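Trenham folding line

The Trenham folding line is a partly automated textile handling section at the Clodilum commercial laundry in Trenham. It folds and stacks small flat goods, mainly hand cloths, napkins and light towels, using pairs of robot arms installed in enclosed stations. The line was supplied by Clanus, an automation firm, and works alongside a manual section that handles larger and irregular pieces. It is often mentioned in local accounts of changing laundry work because most of the staff who once folded by hand were moved to other duties in the same building.

Background

Clodilum took over the Trenham site from an earlier linen rental business and kept its washing and drying equipment. Sheets and tablecloths already passed through ironing machines with built-in folders. Small goods did not, and were sorted and folded at standing benches. The plant employed 55 people at the time, a large share of them on the benches for at least part of each shift.

Bench work was paid at a piece rate above a fixed hourly minimum. Sore shoulders and wrists were the most common complaint recorded by the site's safety office, and turnover on the evening shift was high. Management first tried a conveyor folder, a machine that uses air jets and blades. It worked well on napkins of a single size but jammed on mixed loads, and it was removed after one season.

Equipment

The line has 4 stations. Each is a closed cell with a white work surface and two arms mounted on a rail frame along the front edge. The arms end in grippers that grasp fabric near its edges. Trays and finished pieces are kept toward the back of the surface, leaving the middle open for the cloth being folded. 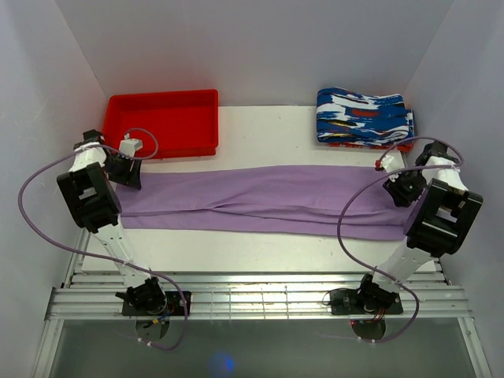

A two-arm station with a lavender cloth laid in a long strip across the work surface.

Cloth is difficult for machines to handle because it changes shape whenever it is touched. A folding routine is therefore set up for each type of article, and a new article must be taught before it can be run. Teaching is done by an operator who guides the arms through the folds many times. The first article prepared at Trenham, a plain hand cloth, took 2,103 recorded folds before the plant accepted it for daily use. Later articles needed fewer.

Routines are stored by a scheduling program called Bạch, which also assigns loads to stations and logs stoppages. Staff generally use the same name for the wall screens on which the program runs.

Operation

Loads arrive from the dryers in wheeled bins. A loader separates the pieces, removes anything stained or torn, and places the rest within reach of the arms. When a fold fails, the station stops and turns on a light, and the attendant either straightens the cloth and restarts the cycle or takes the piece out by hand. One attendant normally covers 2 stations.

The arms are slower per piece than an experienced bench worker. The plant makes up part of the difference by running the stations through meal breaks and for a period after the evening shift ends, using bins prepared beforehand. Thick towels, fitted items and anything with ties or fasteners remain with the manual section. Printed fabrics were also kept on the benches at first, as patterned cloth caused more stoppages than plain cloth, and were moved over one article at a time.

Effects on staff

No jobs were cut when the line opened, under an agreement between Clodilum and its employees that barred layoffs linked to the equipment. Positions left open by people who quit or retired were not always filled, however, and the number of bench places fell. Former bench workers moved to loading, inspection, dispatch or station attendance.

The piece rate was ended for anyone assigned to the line and replaced with a flat hourly wage. The change was disputed. Fast folders had regularly earned well above the minimum, and several saw their weekly pay drop. A transition payment was agreed in September and was later extended to the manual section, where the mix of remaining work had become harder and piece earnings had fallen as well.

Attendants report less repetitive arm movement but more walking and more time spent watching screens. Interruptions are a frequent subject of complaint, as two stations may stop at once while the attendant is clearing a third piece from the inspection table. Loaders have said that their work is now paced by the machines, which need a steady supply of separated cloth. The plant responded by adding a buffer shelf beside each station and by rotating people between loading and attendance within the same shift.

Training

Attendants complete a short course on safe entry to the cells, restarting and basic cleaning of the grippers. A smaller group is trained to teach new articles. This work is graded and paid separately. Former bench workers hold most of these posts, as teaching a fold depends largely on knowing how a given cloth behaves when lifted and laid down.

Repairs to the arms and rails are carried out by Clanus technicians under a service contract. Site mechanics may replace cables and fingertips.

See also

Industrial laundry
Piece work
Robotic manipulation of textiles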